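Notes for weeks 4 and 5. Read section 2 before the tutorial and bring a calculator. Corrections to Meifang Tan, please, not to the departmental office.

# Tabletops and Solid Timber: Moisture, Movement and Fixing

## 1. Scope

These notes cover the dimensional behaviour of solid timber panels in heated interiors, and the fixings that follow from it. Man-made boards are dealt with in week 7. Finishes are treated only where they affect the rate of moisture exchange.

You should already be familiar with the three principal directions in timber: longitudinal (along the grain), radial (from the centre of the log outwards) and tangential (along the line of the growth rings). If not, go back to the week 2 handout, figures 3 to 6.

## 2. Moisture content and equilibrium

Moisture content (MC) is the mass of water in a piece divided by its oven-dry mass, written as a percentage:

`MC = (wet mass − dry mass) / dry mass × 100`

Worked case: a sample weighs 560 g as received and 500 g after oven drying. The water lost is 60 g, so MC = 60 / 500 × 100 = 12%.

Note that the divisor is the dry mass. Students who divide by the wet mass get 10.7%, and this mistake turned up in a good number of last year's scripts.

Timber left in steady air drifts towards an equilibrium moisture content (EMC) set mainly by relative humidity and, to a smaller degree, by temperature. For ordinary room temperatures the following values are good enough for design work:

| Relative humidity | EMC (approx.) |
|---|---|
| 30% | 6% |
| 40% | 8% |
| 50% | 9% |
| 65% | 12% |
| 80% | 16% |

A heated house in December may sit near the top of this table on the humidity scale, with the unheated outbuilding well towards the bottom. A panel made up in the outbuilding and carried indoors will lose several percentage points over the following weeks. The rate depends on thickness and finish; the end point does not.

## 3. Estimating movement

Below the fibre saturation point (taken here as 28%) the change in width is close to linear with the change in MC:

`ΔW = W × C × ΔMC`

where W is the panel width across the grain, C is the movement coefficient per 1% MC, and ΔMC is the change in percentage points.

Course values for C, for use in exercises and the exam:

| Cut | C, beech-like timber | C, oak-like timber |
|---|---|---|
| Tangential (flat sawn) | 0.0040 | 0.0035 |
| Radial (quarter sawn) | 0.0020 | 0.0018 |

Worked case: a flat-sawn panel in the beech-like timber, 500 mm wide, going from 12% to 8%.

ΔW = 500 × 0.0040 × 4 = 8 mm of shrinkage.

The same panel quarter sawn shrinks by 4 mm. Longitudinal movement is small enough to be left out in both cases.

For a round top the sum is done on the diameter measured across the grain. A disc that is turned or routed true will therefore become very slightly oval, short across the grain and unchanged along it. On a top 1,100 mm across, in the flat-sawn oak-like timber, a drop of 2 points gives 1,100 × 0.0035 × 2 = 7.7 mm. This is enough to be felt against a fixed metal rim, and such rims should be avoided on solid tops.

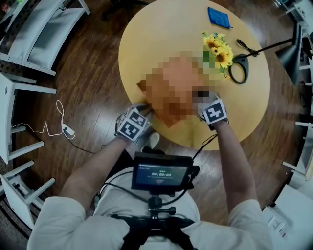

Exposure of the two faces must be considered separately from the change in average MC. If one face gains or loses moisture faster than the other, the panel cups: the drier face shortens and becomes hollow. The usual cause is a top finished above and left bare beneath. A second cause is local cover. On the round, pale tabletop shown, a flat brown piece lies on the surface near the edge and a small blue cloth pouch lies further back, and any covering of this sort, if left in place for months, slows exchange over its own area while the rest of the face stays open to the air. The effect on flatness is normally too small to measure on a sound panel. It matters more for colour, as the covered part is also screened from light. Ask clients to move mats and similar items during the first season.

## 4. Fixing the top to the frame

The rule is that the top must be held down firmly and left free to move sideways. Three methods are in common use.

**Buttons.** Small hardwood blocks, screwed to the underside and tongued into a groove in the rail. Leave a gap between the shoulder of the button and the rail on the side rails, sized from the calculation in section 3. Cheap and reliable.

**Slotted screws.** Elongated holes in a rail or batten, with a washer under the head. The slot must run across the grain of the top. Slots cut the wrong way round are the most frequent fault in first-year work.

**Expansion plates.** Metal plates with one round hole and one slot. The workshop stocks two patterns, Dokness and Gellach. The Dokness plate has the longer slot and should be used for panels wider than 500 mm.

Glue must not be used between top and frame at any point except, if wanted, along a single short line at the centre, so that movement is shared equally to both sides.

For pedestal tables, the bearer under the top should cross the grain so as to hold the panel flat. Fix it tightly at the middle with one screw and use slots elsewhere – two on each arm is usual.

## 5. Record of the Plilley panels

The store at Plilley has kept test panels on open racks for a number of years. The log now holds 1,767 readings of width, taken with the same steel rule and at the same marked points. Panel 165 is the one set for analysis. It was finished on one face only, and its cupping follows the seasonal change in humidity with a lag that you are asked to estimate.

Use the cleaned file and not the raw one. The raw file has a change of units part of the way through, which Shi has already put right.

## 6. Exercises

1. A sample weighs 672 g wet and 600 g oven dry. Find the MC.
2. A flat-sawn top in the oak-like timber is 800 mm wide at 13% MC. Estimate its width at 9%.
3. Repeat exercise 2 for quarter-sawn stock, and state the smallest slot length you would accept for a 4 mm screw fixed 350 mm from the centre line.
4. Plot the width of panel 165 against date. Mark the yearly maximum and minimum, and give the lag behind the humidity record in weeks.

Show all working for exercises 2 and 3. Exercise 4 should be handed in as one printed sheet, with axes labelled and units given.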